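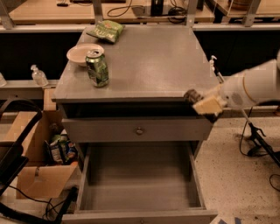

Ginevra Farina asked in November whether the tidy-up routine could be offered to residents before the end of the pilot, and added that in her view a machine that cannot reliably put a can of soda in a drawer is not ready to be sold as household help. The request was logged as a support ticket under the Nzioka pilot and assigned to Bemonik Technical Support.

Ticket subject: Bedside cabinet task, low completion rate
Product: Lestero single-arm unit
Priority: Medium
Status: Open, awaiting customer trial
Assigned to: Austra Strazds

Summary of the issue

The customer reports that the unit does not complete the bedside cabinet task often enough to be left unattended. The task has four steps: open the lower drawer, clear the items from the top, place them in the drawer, and close the drawer. In the customer's first set of 10 attempts, 6 were finished without a person stepping in. The service agreement for the pilot calls for 8.

The customer also asks for a written opinion on whether the same unit could be used for restocking shelves in the Kaltlow shop on the ground floor.

Entry 1, Technical Support

The customer's logs were received and reviewed. All four failed attempts stopped after the drawer had been opened. In two of them the arm halted on a contact warning near the front corner of the cabinet. In one, the soda can was released too early. In the last, the unit reported that the task was finished while the chip bag was still on top.

The customer was asked to confirm the software version and to state whether the cabinet had been moved between attempts.

Entry 2, Customer

Software is current. The cabinet was moved slightly after the third attempt so that the floor could be cleaned. It was put back by eye. Staff were not aware that this could affect the result. A person would not be troubled by a cabinet standing a little to one side, and the customer would like to know why the unit is.

Entry 3, Technical Support

The unit estimates the position of the cabinet at the start of a session and keeps that estimate until it is told to look again. If the cabinet is moved during a session, the planned path may pass too close to the top. This is a known limit of the present release. The correct procedure is as follows.

1. Pause the session before moving any furniture.
2. Return the cabinet to its place and check that the drawers slide freely.
3. Select Relocate Furniture from the service menu.
4. Wait for the confirmation tone before resuming.

The procedure appears in the operator guide, but only in the chapter on first installation. A request has been sent to the documentation group to repeat it in the chapter on daily use.

Entry 4, Technical Support

The task was repeated at our own test bench with the lower drawer open and three items on the cabinet: a green soda can, a shallow white bowl and a bag of chips.
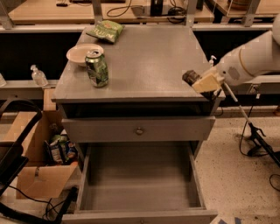

A total of 26 attempts were made. The contact warning appeared only when the stored cabinet position was deliberately set wrong, and it cleared each time the position was refreshed. The early release of the can was not reproduced. The bag remains the hardest item. It changes shape when gripped, and the unit sometimes treats a partly lifted bag as one that has already been put away.

A setting named Verify Surface makes the unit check the top a second time before it reports completion. It is off by default because it lengthens the cycle. We recommend that the customer turn it on for all further trials.

Entry 5, Customer

The setting has been turned on. One attempt now takes over six minutes, compared with well under a minute for a member of staff. The customer accepts this for overnight work in empty rooms but not while a resident is present.

Entry 6, Technical Support

The remark on speed is noted and agreed. With regard to the Kaltlow shop, our opinion is that the unit should not be used for restocking at this time. Boxed and canned goods are within its ability when the shelf is fixed and evenly lit. Bagged goods are not, and the shop carries a large number of them. Supervised trials with cans alone could be arranged under a separate request.

Pending actions

Customer: run a further set of 10 attempts with Verify Surface on and the cabinet left in place. Send the complete logs, including the attempts that succeed.
Technical Support: review the early release of the can if it occurs again. Forward the bag detection fault to the software group.

The ticket will remain open until the new logs have been reviewed.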